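Review: the Tuklow printed arm kit, after one winter in a shared workshop

I bought the Tuklow arm kit in December and I have used it most weeks, so I think I can now write something fair about it.
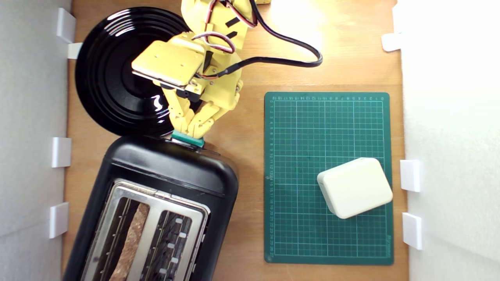

I am not an engineer. I repair sewing machines for my work, so small screws do not frighten me, but I had never built a robot before. I rent a bench in the shared workshop in Oststead, and Fergus Baird, who has the bench next to mine, helped me with the electrical part. Everything else I did alone with the manual.

What you get

The kit costs 220 without the power supply. You receive the motors, the control board, the wires, one bag of screws and a card with the link to the files for the plastic parts. You can order the parts already printed, but I used the workshop printer. I chose a pale yellow filament because there was a full roll on the shelf and it was cheap. The finish is a little rough where the supports were, and I had to clean many holes with a small drill before the screws would go in straight.

The manual has 18 steps. The drawings are good, the text is less good. Step 11 asks you to close the wrist housing, and only in step 12 you read that a wire must pass through it first. I opened my wrist two times for this reason. Please read the whole manual before you start, with a cup of tea, and make your own notes on the paper.

The build

I needed three evenings. The first was for cleaning the parts and putting the motors in place, the second for the arm itself, and the third for the gripper and the wires. The gripper is the part I like the most. It has two fingers with joints, and when they close they stay well in line with each other. I expected to make corrections there and I made none.

The wires are my biggest complaint. They are too long for some joints, and the kit has no clips or channels to hold them, so they stand out from the arm in loops. When the arm turns far to one side, the loops can catch on something. I tied mine with thread for some time, then I bought a bag of small clips from Rennie, and I recommend that you do the same before the first start. The cable to the wrist is thick and quite stiff, and you must leave it a wide curve. If you make it short, it pulls the wrist and your positions are not correct anymore.

How it works in use

I wanted a task from normal life, so I took kitchen things: a toaster, a plate, bread. To press a small lever or tab is harder than I believed. The fingers must arrive at the right height and the tab is narrow. A difference of a few millimeters is already too much, and the arm touches the body of the toaster and stops. Of course, I do all of this with the toaster unplugged, and I ask everybody to do the same. Plastic parts and hot metal are not friends.

Repeating a movement is good if the arm is warm from use. From a cold start, the first movements are lazy and a bit different, so I let it move in the air for a while before I begin. The base must be fixed very well. My first clamp was weak and on a Tuesday evening I lost all my saved positions, since the base had moved by a finger's width and I did not see it.

The control software is simple. You move the arm by hand, you save the point, you go to the next one. My log shows 1294 saved movements now, and the program has crashed only a few times. I miss one thing very much, which is an undo button. When you save a wrong point in the middle of a sequence, you must delete everything after it and teach it again.

Noise and strength

It is not loud. Fergus can listen to his radio at the next bench - he told me only the fast return movement disturbs him. The strength is enough for a slice of bread or a light box. With heavier objects the shoulder becomes slow and then it starts to shake, and I would not leave it like this for a long time.

Support

I wrote to Tuklow one time about a motor that made a clicking sound. They answered after two days and sent a new motor without a discussion. The old one had a damaged gear. This was a very good experience, and I must say it also made me more patient with the manual.

Small advice for buyers

Buy better screws for the base. Keep the lamp away from shiny objects if you use a camera with the arm, the reflections make trouble. Put a label on each motor before you build it in - the numbers on them are hard to read later.

I also looked at the Stikness arm, which has metal parts and a nicer gripper cover, but the price was too high for a hobby. For a first arm I am satisfied with the Tuklow. I give it four stars from five, and the missing star is for the wires.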